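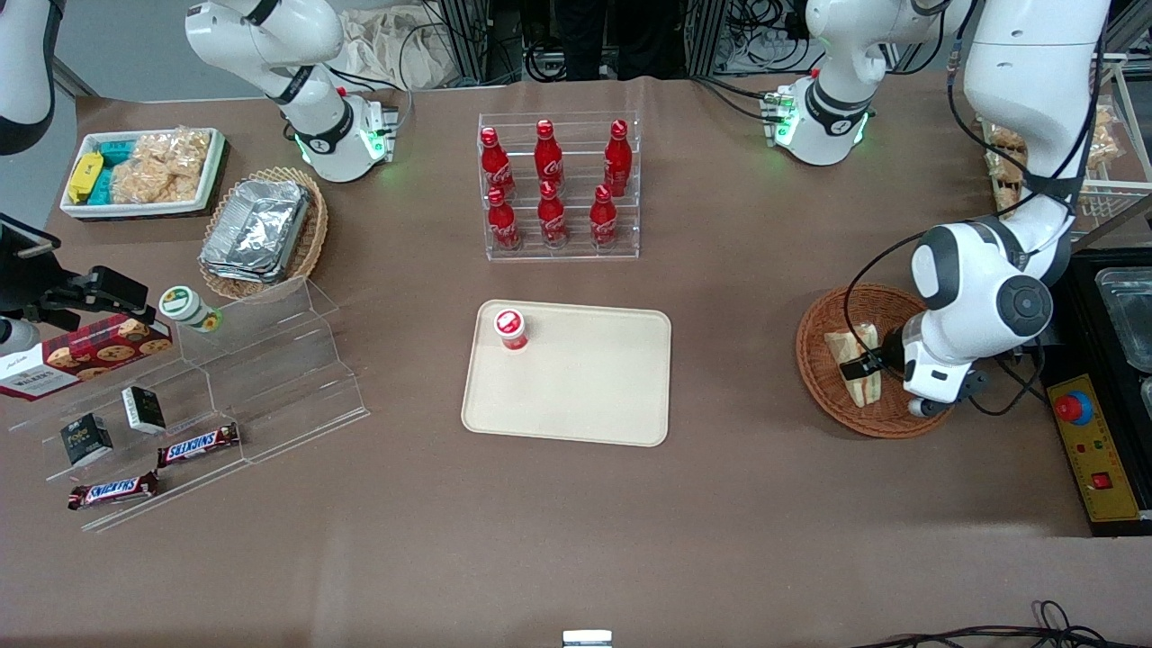

Meirion Mathias wants to know when one of these will come round and pack his kids' lunches, and whether he should stop buying sandwich bags in the meantime.

Posted Saturday, by Vallow Kitchen Notes

1/ Keep buying the bags, Meirion! But I do get asked this a lot, and I spend so much of my week thinking about shop counters and snack trays that I may as well give you the long answer.

2/ Take the sandwich. It's soft, it's in slippery plastic, and it's sitting down in a round basket, so the gripper has to go in from above and close on something that squashes. You and I do that while talking on the phone. For an arm, that's a proper bit of work.

3/ Bottles are kinder. Those red Coca-Cola ones are all the same shape and stand up straight on their rack, and I'd trust a decent arm with them long before I'd trust it with bread. A Snickers bar lying flat on a shelf is somewhere in between, I think.

4/ My sister runs the lunch counter at Dostmont and on a busy day she fills 189 orders. I asked her what she'd hand over first and she said restocking, no hesitation (she'd keep the sandwiches, she's very proud of her egg salad).

5/ I timed myself at home, because of course I did. One tray with a sandwich, a drink and something sweet took me 15 seconds, and that was with the dog under my feet. If a machine needed 87, I'd still be glad of it on a slow morning, but the line at Dostmont would be out the door!

6/ And then there's everything nobody puts on the job list. Wiping the tray, noticing the rolls are squashed, remembering that the lady from Lallville can't have nuts. I'd want to see all that before I called it a lunch helper.

7/ So, Meirion: shelves and bottles first, I'd guess, and your kids' lunches a good while later. Ask me again in March, and tell the little one I said hello.

Contact: Vallow Kitchen Notes, Lallville | © Vallow Kitchen Notes | Back to top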